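# The Tidy Package
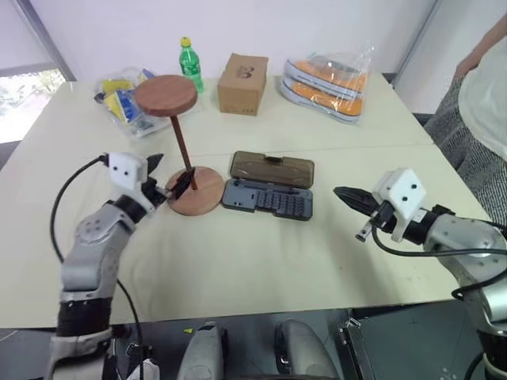

*Day two at the white table, with the left arm on the headphone stand.*

My job that winter was to write six hundred words about whether a small business should rent a pair of robot arms. I'd done forklifts, label printers and a truly terrible mop, so the magazine figured I could do arms.

The company was called Hollenstein and the product was Asta. You paid 1,576 a month, they wheeled her in on her own base, and she'd put your stuff away. That was the whole pitch. The brochure had a lot of sky in it, and a sentence on the back I read three times: *Asta learns what you want kept.*

I had her set up in the front room of Plirkine, my aunt's old shop in Tonddale, which I'd inherited along with everything in it. And I do mean everything! My aunt bought job lots at auctions for thirty years and sold maybe a third of what she bought. The rest went into boxes, and the boxes went up the stairs. I figured if Asta could handle that, she could handle anybody's stockroom.

Hollenstein sent Imogen Bainbridge to get me started. She had a tablet, a very calm voice and a habit of eating almonds one at a time out of her coat pocket.

"What do you want her to do first?" she said.

"Sort it," I said.

"Into what?"

I hadn't thought about that. (I'd written the intro to the review already, that's how much I hadn't thought about it.) "Keep and don't keep, I guess."

"And how does she know which?"

"The brochure says she learns."

Imogen ate an almond. "She learns from you," she said. "You have to go first."

So we went through a box together. I'd say keep or go, Imogen would tap the tablet, and Asta would pick the thing up and set it down where it belonged. She was good at it, I'll give her that. On day two we had a screwdriver bit case, a pair of insoles in a plastic bag, a green bottle with a yellow cap, and a wooden headphone stand with a round base. Bit case, keep. Insoles, go. Bottle, go. My aunt had never worn headphones in her life, so I said go for the stand too, and the left gripper took hold of the rim of the base.

"Wait," I said. "Keep."

Imogen tapped. "Why keep?"

"Do I have to say why?"

"It helps her."

I said it was nice wood. It was nice wood, kind of reddish. But what I was thinking about was my aunt's gray felt hat, the one she wore to every auction, and how that stand was just about the right height to put a hat on. I was pretty sure I remembered it by the register with the hat on top. I wasn't going to say that to a woman with a tablet.

By the end of the first week Asta had 300 of my decisions and Imogen said I could let her run on her own. I made coffee and sat on the stairs. It's a strange thing, watching somebody else go through your family's junk at a steady pace without once stopping to read the back of a postcard. She'd lift, she'd hold, she'd set it down. Keep shelf, go bin, keep shelf. I dozed off around four in the afternoon and when I woke up it was dark and she was still at it.

I went to check the bin, and it was all fair enough. Dead batteries, cracked saucers, a bag of bent curtain hooks. Then I checked the shelf.

There was a brass doorknob on it. A bud vase, a candlestick, a darning mushroom, a newel cap off some staircase I'd never climbed. There was a wig block with one ear. I stood there with my cold coffee for a good long while before I saw it. Everything she'd kept off my pile of maybes was something you could put a hat on.

Okay, not the doorknob. But a very small hat, sure.

I called Imogen at home, which I'm not proud of.

"Did you tell her about the hat?" I said.

"What hat?" said Imogen.

She drove over in the morning and went through the log on her tablet, scrolling with one finger. She said it was shape, most likely. I'd changed my mind on one item out of 300, and a change of mind counts extra, and the item was upright with a round top. So Asta went looking for upright things with round tops. It was a known behavior and she could turn it down for me. There was a slider.

"It goes from zero to 100," she said. "You're at 100. It's the default."

I asked what happened at zero.

"She goes by what you said and forgets what you took back."

I told her to leave it alone for now. She wrote that down, and then she went over and picked up the wig block and turned it around so the side with the ear faced the room.

We got through 628 boxes by the time the rental ran out. For the review I wrote that Asta is quick, careful with glass and overpriced for anyone with fewer than two floors. I wrote that setup takes a full week and you should clear your calendar for it. I gave her four stars out of five and took the one off for the brochure.

The hat was in the second-to-last box, under some tablecloths. Asta put it in the go bin. Nothing I'd kept looked like a hat, so how would she know? I fished it out and carried it up front to the register, and then I had to go back for the stand.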